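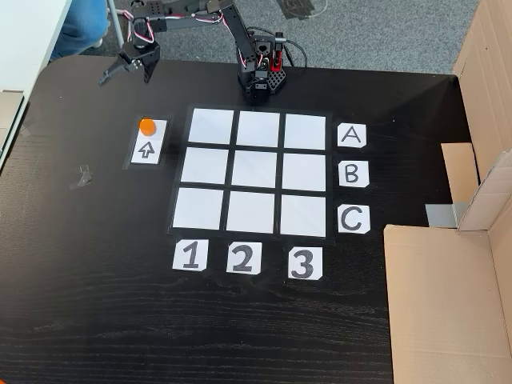
Hustisel (also Hustisel arm, Hustisel board) is a hobby robotics build from the Felby shared workshop. Small servo arm, two-jaw gripper, tic-tac-toe board on a tabletop. Started in April, still unfinished.

Construction

Black brackets, hobby servos, thin servo cables. Board is nine white paper squares - no printed sheet, so a single square can be swapped. Rows and columns get cards, letters one way and numbers the other. Pieces are small orange blocks, fed from a card beside the board. Cardboard screen behind, to keep the background plain.

Control

Software is called Noh. It stores one arm pose per square plus one for the pickup card, then plays them back. No vision in the first version, so the board has to sit exactly were it was taught. Teaching the full set takes 50 minutes. A moved table means starting over. 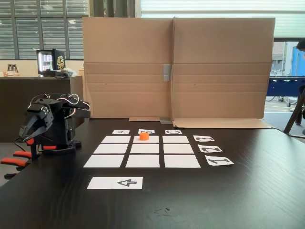 Grirberg, on the talk page, objected that the top row should be taught first, as the arm has the least slack at full reach and errors show up there soonest. The build notes now say so too, though the older order is still in the downloadable file.

Variants

A later layout adds numbered pickup cards. Some builders skip the arrow card altogther. 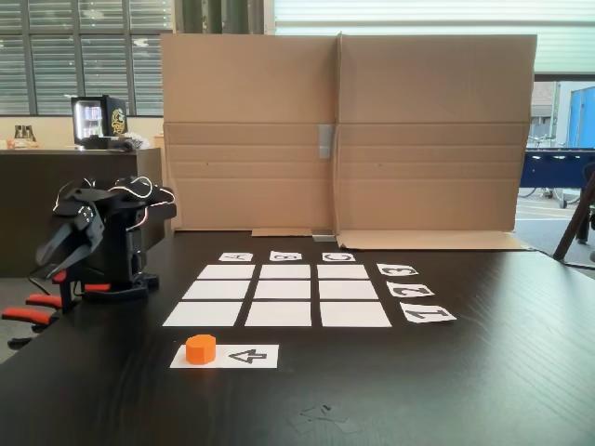

Felby Workshop Notes, vol. 4, p. 38

Gripper jaws are the usual weak point. Rubber tape helps, wears fast. Replacement jaws are listed in the parts file under 3823.

Last edited 11/25/25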